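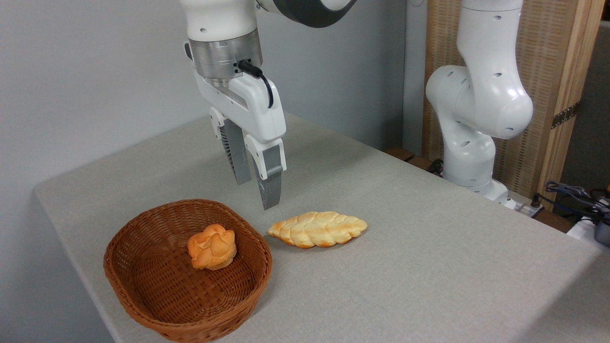 Bread is mostly flour, water and patience, and bakers only charge you for the first two. Before it goes in the oven, dough is soft and stretchy, a bit like modeling clay that you're allowed to eat later. That means it can be tied, twisted and folded into almost anything. A long loaf with a slanting pattern all the way down, pointed at both ends like a leaf, is a braid. A little round roll with a lumpy top, the kind sitting in the wicker basket, is a knot. Both of these look like play food, so please don't bite them.

How do you braid dough?

Exactly the way you braid hair, except that hair doesn't stick to the table. Roll the dough into three long ropes and pinch them together at one end. Cross the right rope over the middle one, then the left rope over the middle one, and keep going until you run out of rope or lose track. Pinch the other end shut. If it looks wobbly, call it "rustic." Grown-up bakers do this all the time.

Why is some of the crust darker?

Heat. The outside of the loaf gets hotter than the inside, and the crust turns golden, then brown, then (if you forget it) black. Thin parts, like pointed tips, heat up fastest.

Why a basket?

A woven basket has tiny gaps that let air through. Warm bread gives off steam, and steam trapped in a bowl makes the bottom of a roll soggy. Leave your roll in there for 2 minutes – or try to. Most children we know have eaten it by then.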